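Ticket 367 – Guest laundry, Flostham house
Subject: Floral bedspread will not lie flat after washing
Opened by: Olaia Iglesias
Assigned to: Bořivoj Halás
Status: waiting for reply

Olaia Iglesias, 9:40
Hello, I have a problem with the bedspread from room 23. It is the cream-white one with the blue and brown flowers. I washed it on the normal program and dried it in the dryer, and now one side is shorter than the other. When I pull it straight at the pillows, it becomes crooked at the foot of the bed. I tried to turn it around, with the same result.

Bořivoj Halás, 10:15
Thank you for the details. Which colour of dial did you use on the dryer, and was the bedspread alone in the drum? Please do not iron it yet. 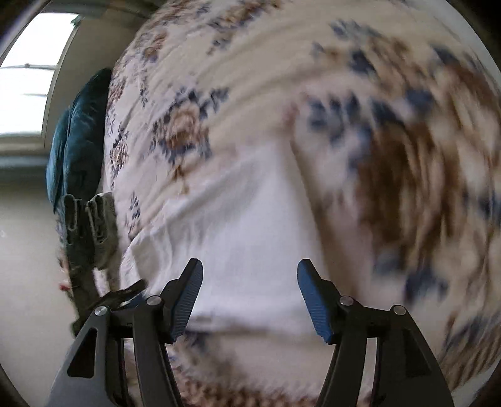

Olaia Iglesias, 10:50
It was in the dryer together with 2 bath towels, on high heat, for the full cycle. I measured both long sides and the difference is almost 125 mm. The colours did not run, I am satisfied with this part.

Bořivoj Halás, 11:20
Then I think the hem thread has shrunk and the fabric has not. Please wet the short side with cool water, lay the bedspread on a clean floor and pull the hem gently by hand, from the centre to the corners. Leave it there until it is dry – no dryer this time.

Olaia Iglesias, 16:05
I did it. The difference is now smaller, but the corner near the care label is still gathered. Should I open the hem there?

Bořivoj Halás, 16:30
Please wait with the scissors. I have asked Iqra Baloch, who does our mending, to look at this corner. Room 23 can use the plain grey cover from the linen cupboard in the meantime.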